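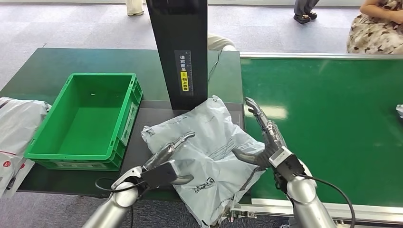 Vedura Base Anchor System
Ulden Sports Surfaces, Flindelport

The Vedura is a below-grade base anchor for baseball and softball infields, suited to skinned, grass and synthetic diamonds. It holds first, second and third base in fixed alignment and allows the bases to be lifted out for dragging, lining or a change of base path.

Construction
Outer sleeve: galvanized steel, square section, open at the bottom for drainage
Inner post: welded to the base plate, removable
Plug: moulded rubber, coloured orange on the upper face so it can be found after dragging
Footing: concrete, poured on site (not supplied)

Sleeve length is 151 mm. The top of the sleeve should finish 25 mm below the finished surface. On clay-heavy infields it may be set slightly deeper, provided the post still seats fully.

Installation
1. Measure from the apex of home plate. First and third base sit entirely inside the 90-foot square. Second base is centred on its corner.
2. Dig a hole 100 mm wider than the sleeve on all sides. Place gravel in the bottom.
3. Fit the plug before pouring. Concrete in the sleeve is difficult to remove and is not covered by warranty.
4. Set the sleeve square to the foul line and check for level in both directions.
5. Allow the footing to cure before fitting a base. In cold weather, leave it longer.
6. Backfill with infield mix and tamp in thin layers.

Where a diamond serves more than one age group, separate sleeves can be installed at each base distance. Sleeves not in use must be plugged before play.

Compatibility
The post fits the Vedura bag, the Vedura low-profile youth bag and the older Lambrechts square-stem bases. It does not fit round-stem bases. Home plate and the pitcher's rubber use a different mounting and are listed separately.

Maintenance
Lift the bases after each day of play. Brush the post and clear loose material from the sleeve before refitting. If a base rocks underfoot, check first for packed clay in the bottom of the sleeve, then for wear at the weld. Replace any post that has bent. Do not straighten it.

Ordering
Diamond set: three sleeves, three posts, three plugs
Club pack: 10 diamond sets, $1,990 plus tax and freight
Spare plugs: sold singly
Plug puller: sold separately

Orders received before noon on Wednesday leave the Flindelport warehouse the same week. Stock is limited in March, when most fields are being prepared. Clubs replacing anchors on several diamonds should order ahead of that month.

Warranty covers the welds and the sleeve coating. It does not cover frost heave, damage from mowers or drags, or sleeves cut down on site.

Technical enquiries: Griet Van Acker, field equipment. Please state the infield surface, the base distances required and the make of any existing anchors.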